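3.2 Setting and sample

The study took place in two rehabilitation wards, one at Okville and one at Westness. Both wards admit adults recovering from stroke, hip fracture or lower limb surgery, and both discharge most patients to their own homes.

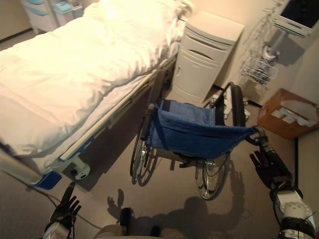

Figure 2. Wheelchair beside a hospital bed.

Patients were eligible if they needed help from at least one person to move from bed to chair on admission. We left out those with an expected stay of less than a week and those who used a ceiling hoist for every move. Over the study period 979 patients met these criteria, and staff filled in a transfer record for each move between bed and chair during the day shift. Night moves were not recorded. Okville had trialled night records in March and found too many gaps in them to be of use.

The record was a single sheet kept at the nurses' station. It asked for the start and finish time, the number of staff helping, the height setting of the bed and whether the patient reported pain. After removing duplicates and sheets with no start time, 3699 records were left for analysis. About 2000 of these came from Okville, the larger of the two wards.

3.3 Measures

The main outcome was the time taken for one transfer, in seconds, from the first instruction to the patient until the patient was seated with both feet supported. The second outcome was the level of help, scored on the five-point Skollineck scale. We chose this scale over longer ones because ward staff at both sites already used it and no extra training was needed.

A physiotherapist and a nurse scored 31 transfers side by side to check agreement. Where their scores differed by more than one point, the transfer was discussed and the wording of the scoring guide was changed. The revised guide was used for all later records at both sites, and the earlier Westness sheets were rescored from the written notes.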